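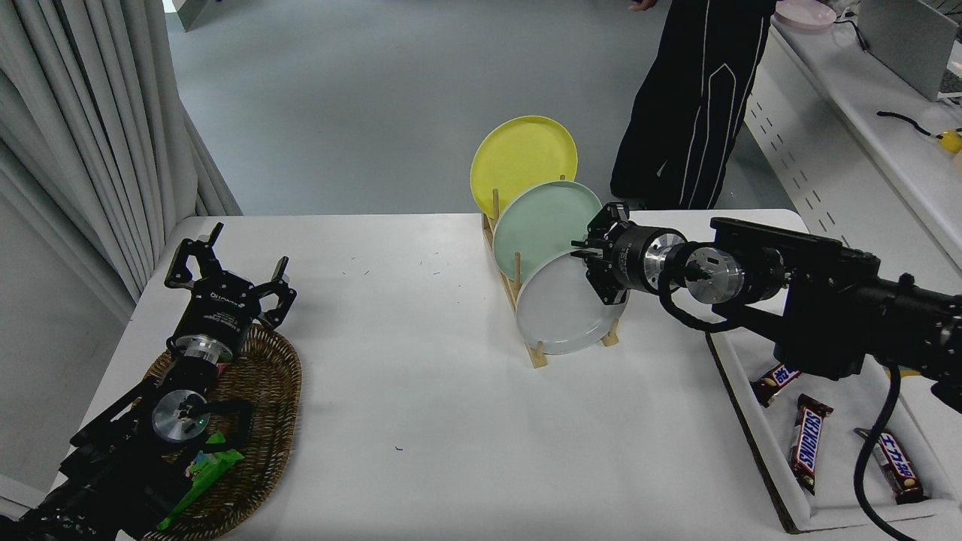 Why bother bringing Mars rocks back?
Started by maelys_v

maelys_v
I keep reading about plans to collect samples on Mars and fly them home, and I don't really get it. The rovers already carry drills and cameras and little ovens. What can a lab on Earth do that they can't? Seems a huge amount of money for a few tubes of grit.

plestovton_pete
Size, mostly. Some of the machines used for dating rocks fill a whole room and need somebody fussing over them all day. You can't shrink that down and bolt it to a rover. Look at the Apollo samples – people are still getting new results out of those, with kit that didn't exist when they were collected.

Mhairi MacB
What Pete said. Also you can pass the same crumb to 5 different labs and see if they agree. A rover gets one go at it and then drives off.

cornel_l
I'm going to disagree a bit. We already have Mars rocks, they come down as meteorites. I'd sooner spend the money on three more rovers in three new places. One landing site tells you about one landing site.

Mhairi MacB
But you don't know where on Mars a meteorite came from, Cornel, and it's been through a fair old battering on the way. Nearly all of them are volcanic too. Nobody's going to find old lake mud that way.

cornel_l
Fair point about the mud. I still think the cost is daft.

ilker_d
What about germs though? My sister-in-law is convinced we'll bring back some plague. I told her the surface is freezing, bone dry and blasted with UV, but she wasn't having it.

plestovton_pete
They do take it seriously, even if the odds are tiny. The tubes would be sealed and opened in the same sort of lab that handles the really nasty viruses. It cuts both ways – they're just as worried about our bugs getting into the samples and somebody announcing life on Mars when it came off a glove.

maelys_v
Ha, hadn't thought of that one! OK, I'm mostly persuaded on the lab side. Does anyone know how they'd get a rocket off the surface again? That sounds like the hard bit to me.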